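Flovotau Tables: your questions

Last updated 29/07/2020

I get the same handful of emails most weeks, so I've put my replies in one place. If yours isn't covered, use the contact form and I'll get back to you when my hands are clean (evenings, usually).

What do you make?

Wooden tops, mainly. Tables, desks, workbenches, the odd kitchen worktop if I like the look of the job! I work alone in a shed behind Ogundipe Yard and there's only room for one big top at a time, which is why the waiting list moves the way it does.

Do you do dark wood?

Not really, sorry. I can stain things, but I don't enjoy it and I think it shows. I like pale tops made up of long boards, with the grain left to do what it wants. Some of it comes out quite faint, just slightly darker lines wandering along the board, and I'd much sooner look at that than a coat of something brown.
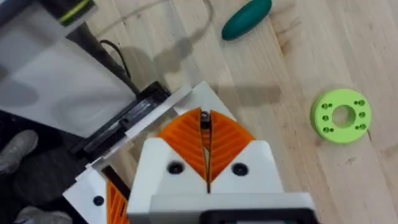

How much is a table?

The small desk top is £200 and the six-seater dining top is £438, both without legs. Anything bigger I price up once I know your measurements. A repair visit is £79 if you're close enough for me to get there and back in a morning, and that includes sanding one top and the first coat of oil.

What do you put on the wood?

Brostico clear oil, nearly always. It goes on thin with a rag and doesn't turn everything orange, which was my big complaint with the stuff I used before. Two coats before it leaves me, then you do another in June or whenever the weather's decent enough to have the windows open. Wipe it on along the boards, leave it for 30 minutes, then rub off whatever hasn't soaked in. Please lay the oily rags out flat outside to dry before you bin them, because a screwed-up one can heat up and catch fire.

I've got a white ring from a mug. Have I ruined it?

No! Give it a couple of days first, as plenty of them fade by themselves. If it's still there, go over it very lightly with fine sandpaper, always along the grain, and put a dab of oil on after. Do a slightly bigger patch than you think you need or you'll end up with a neat little circle where the ring was.

There's a gap between two of my boards. Should I fill it?

Leave it alone till you've lived with it through a summer and a winter. Wood shrinks when the heating's on and swells again when it's damp, and if you pack the gap in January the filler has nowhere to go in July. If you can slide a coin in at any time of year, send me a photo.

Can I screw or clamp things to it?

Clamps, yes, with a scrap of wood or thick card under the jaws so they don't leave a dent. Screws are up to you, it's your table. Drill a small hole first and stay well away from the ends of the boards, as that's where they split.

Where do you get your legs?

Greltell, the metalwork place two doors down. You order from them and pay them separately, but I'll fit them for nothing if they turn up before your top's finished. Hairpin legs look lovely under a desk and wobble like mad under a dining table, so have a think before you fall in love with those.

Do you deliver?

Locally, in the van, and you'll need a second pair of hands at your end for the dining tops. Tell me about stairs BEFORE the day, please.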